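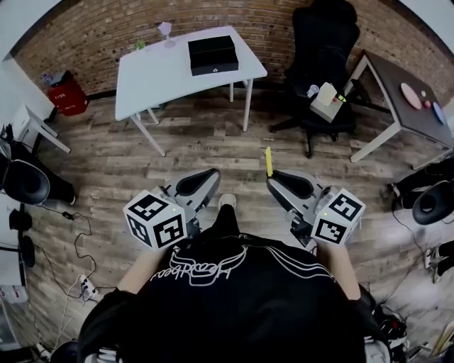
La sala del muro de ladrillo, en junio, con la mesa blanca y la silla de oficina.

Cambios en la sala de trabajo

La sala de la planta baja de Aravena ya tiene nueva distribución. La mesa blanca queda delante del muro de ladrillo y la marrón oscura, a la derecha, detrás de la silla negra con ruedas. El centro se deja libre para poder pasar de un lado a otro.

Falta recoger los objetos pequeños. En la mesa blanca hay una caja negra y una copa de cristal; en el asiento de la silla, una caja beis, un vasito blanco y un rotulador. Quien reconozca algo suyo puede llevárselo antes de las 18 h. Lo demás pasará al armario del pasillo, en el estante de Gekineck, y se guardará allí hasta fin de mes.

Angeliki Andreadis lleva la lista de muebles y pide que no se cambien las mesas de sitio sin avisarla. La sala admite hasta 40 personas de pie, pero con las dos mesas dentro conviene reservar Bradosholm para los grupos grandes.

El suelo se barre a las 8 h. Las sillas no deben quedar delante de la puerta y las cajas que se dejen en la sala tienen que llevar nombre. Para reservas o consultas, extensión 3060.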